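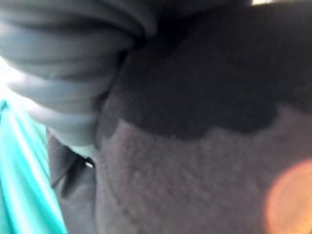 By the Griffiths Home Workshop desk | Laundry and Utility Room Tips | Updated August 4, 2026

Planning for a Folding Arm: What to Buy, What to Skip, What to Measure

Laundry is the job most people name first when they start pricing a home robot arm. It is also one of the harder jobs you can give one. A plate has an edge and a shape. A pile of clothes has neither. Gray fabric bunched in thick folds, something teal beside it, a dark ribbed knit running underneath, and shadow in the gap where they meet: that is an ordinary pile, and the arm has to pick one piece out of it.

Plan the budget with that in mind. The notes below come from setting up a bench-mounted arm in a utility room. They apply to most small arms sold for home use.

Set the total before you look at arms

We set a ceiling of $1000 for everything and finished at $942. The arm was $700 of that. The rest went to the mounting plate, a spare pair of finger pads, a lamp, a power strip with a switch, and shelf brackets for the controller. If your ceiling is $1000, do not shop for a $1000 arm. You will be buying the small things out of grocery money by September.

Write the list in two columns, needed on day one and can wait. A second camera can wait. A way to cut the power from where you stand cannot.

Measure the bench first

The Kamora arm we bought reaches 600 millimeters from the center of its base. Measured from the front edge of the bench it is less, and it is less again once you allow for the gripper pointing down. Cut a piece of string to the listed reach, pin one end where the base will go, and swing it. Anything outside the arc is storage.

Check above the bench too. Ours had a cupboard door that opened into the path of the elbow. We took the door off. Moving the bench would have meant moving the washer.

Check that the bench does not rock. Put your full weight on the corner nearest the base and lean. If it moves, brace it or bolt it to the wall before you order.

Spend on grip before speed

Listings put speed at the top. For laundry it hardly matters. What matters is whether the fingers can take hold of one layer of cloth and leave the next one behind. Ask the seller these things and get the answers in writing:

Can the finger pads be changed without tools?
What does a replacement pair cost, and are they in stock?
Can grip force be set lower for knits?
How wide do the fingers open with the pads on?

Soft pads wear. Add two replacement pairs a year to your running costs. Hard plastic fingers last longer but slide on smooth cloth, and they can snag a rib knit.

Clokilero sells a pad set that fits several arms. We use it. It needed trimming with a craft knife at the base before it would seat properly.

Budget for light

Cloth is difficult for a camera up close. Dark clothes go nearly black in the folds, and a shiny patch can wash out white. Put a lamp with a wide shade to one side of the bench, and keep bare bulbs out of the camera's view. If there is a window behind the bench, price a plain blind.

A pale, matte work surface helps with dark clothes. An old cotton sheet pulled tight and stapled under the bench top is good enough and can be washed.

Sort before the arm does

Any sorting you do by hand is sorting you do not have to pay for. Split the wash into towels, shirts and everything else, and start the arm on towels. Leave fitted sheets alone. Shake each piece once before it goes on the pile, and empty pockets. Keep anything with long straps or drawstrings out of reach of the gripper.

Small piles work better than large ones. If the basket is full, tip out a third of it.

Renting first

Anberg rents arms by the month and takes part of the rent off the price if you buy. It costs more in the end if you keep the arm, and much less if you send it back. For a first arm I would rent. Ask who pays return shipping, and keep the box and the foam.

Costs people leave out

Shelf space for the controller, with air behind it.
A mat under the bench to quiet the vibration if there is a bedroom below.
Your own evenings. Allow two weeks of them for setup.
A software plan, if the arm needs one. Check what still works when the plan lapses.

Before you order

Walk through one load by hand at the bench, standing still, using one hand only. Note every time you want the other hand. Those are the steps a single arm will struggle with, and you can either drop them from the plan or start saving for a second arm.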